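Keeping the Gums Healthy: Why Periodontal Care Deserves More Attention

Nov 26, 2024

Gum disease often begins without pain. A little bleeding during brushing, a slight puffiness along the gum line or a persistent bad taste may be the only signs for years. By the time a tooth feels loose, much of the bone that holds it in place may already be gone.

The earliest stage, gingivitis, affects only the soft tissue. It develops when plaque, a sticky film of bacteria, is left along the edge of the gums. At this stage the condition can usually be reversed with careful cleaning at home and a professional visit. If it is allowed to continue, it may progress to periodontitis, in which the gums pull away from the teeth and form pockets that a toothbrush cannot reach.

The Garner Dental Center in Tritisden has offered a dedicated gum health program since January. Every adult patient over the age of 40 now receives a full periodontal charting at the first appointment. The hygienist measures the depth of the gum at several points around each tooth, using a slender probe marked in millimeters, and the readings are kept in the patient's record for comparison at later visits. Younger patients are charted when they smoke, have diabetes or report a family history of early tooth loss.

Where deeper pockets are found, the usual first treatment is scaling and root planing. Hardened deposits are removed from below the gum line and the root surfaces are smoothed so that the tissue can settle against them again. The center normally completes the work in 2 appointments under local anesthetic. Some tenderness is to be expected, and patients are asked to return after eight weeks for a second set of measurements.

Surgery is considered only when pockets remain deep after this review. Patients who need it are referred to the Yoon Periodontal Clinic, which shares its records with the center – an arrangement that spares most people a second round of X-rays. 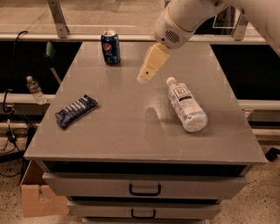
A blue soda can and a white plastic bottle on a gray tabletop.

Daily habits remain the foundation of any treatment plan. Teeth should be brushed twice a day with a soft brush angled toward the gum line, and the spaces between them cleaned once a day with floss or small interdental brushes. Mouthwash may be useful for a short period after treatment, but it does not remove plaque and should not take the place of brushing.

Patients who have been treated for periodontitis are placed on a maintenance schedule, commonly with a visit every three or four months. Appointments for the gum health program may be made at the front desk of the Garner Dental Center or at its branch office on Cestus Street.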